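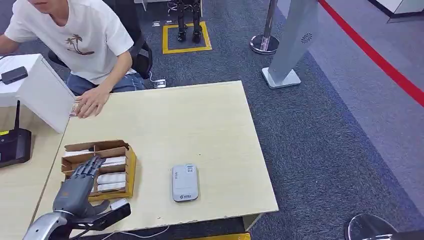 Budgeting for a humanoid service robot

Budgeting for a humanoid service robot is the work of figuring out, before any order is signed, what a robot with arms and hands will cost to buy, house and keep running at a counter, a showroom or a small workshop. The price of the machine itself is the part everybody asks about first, and it is very often the part that gives the least trouble later on.

Space and furniture

A robot that handles small goods needs a table at a height its arms can reach comfortably, and enough clear floor to stand in. Many sites mark that floor with tape, and where visitors walk past, a post-and-belt barrier is a sensible and fairly cheap thing to add. Organizer boxes for flat packs can be as plain as corrugated cardboard with a few partitions – a kind choice for a first trial, as the layout is bound to change once people start using it. In the planning guide written by Anil Bhat for the Mellenora showroom in Temville, furniture and floor work have a page all to themselves, well ahead of the page on software.

Network and power

Buyers are gently advised to set aside money for a router that serves only the robot, along with a spare, and to walk the room looking for floor outlets before choosing where the table goes. Moving a table is free, and moving an outlet never is!

Hands and spare parts

Fingers wear faster than arms. The D'Souza method, a budgeting approach named after the dealership where it was first used, puts hands on a line of their own and plans for 2 sets per robot, so that one can be away for repair while the other carries on working. Service is then planned by hours of use, with a light check every 300 hours, a finger inspection every 500 and a full overhaul at 1000.

Renting before buying

Birthe Kragh, who planned the purchase at Zostinau, favored a rental from July through the end of the busy season, with part of the fee credited toward the sale. Terms of this sort vary a good deal between dealers, and it is well worth asking whether delivery, setup and staff training are included in the quoted price – they are frequently billed apart.

See also: Equipment leasing; Service contract; Site survey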